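Pushing two tables together – how do you close the seam?
Forum: Workshop and Home Office

kindberg_lane
I have two Justetton tables, 160 cm each, and want one long surface for cutting fabric. The gap catches the cloth every time. Is there a fix that doesn't need drilling?

tallpine327
Level the feet first. Most gaps come from the floor. Then put a ratchet strap under both tops and pull them tight.

oddbolt
Straps slip. Get connecting plates and screw them in from below, four short screws per plate. I used the Stiner ones and they've held since November.

kindberg_lane
I said no drilling. The tables go back to the landlord.

tallpine327
A strap doesn't slip if you run it around the legs, up high. Mine stays put.

oddbolt
Yours might. Try leaning on it for a whole afternoon.

farouk_st
Clear tape over the joint is fine for fabric – you replace it when it gets dirty. Ours are pushed together back to front, so the seam runs the long way. Pale tops, and I don't mind the line. 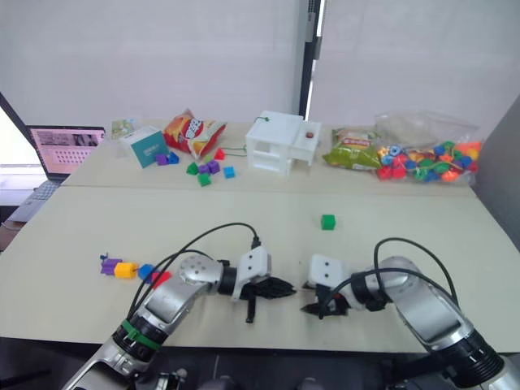 Reply 7
kindberg_lane
Long way might suit me better. I'll level the feet tonight and try tape before I buy a strap.

Reply 8
oddbolt
Tape leaves glue. Test a corner first.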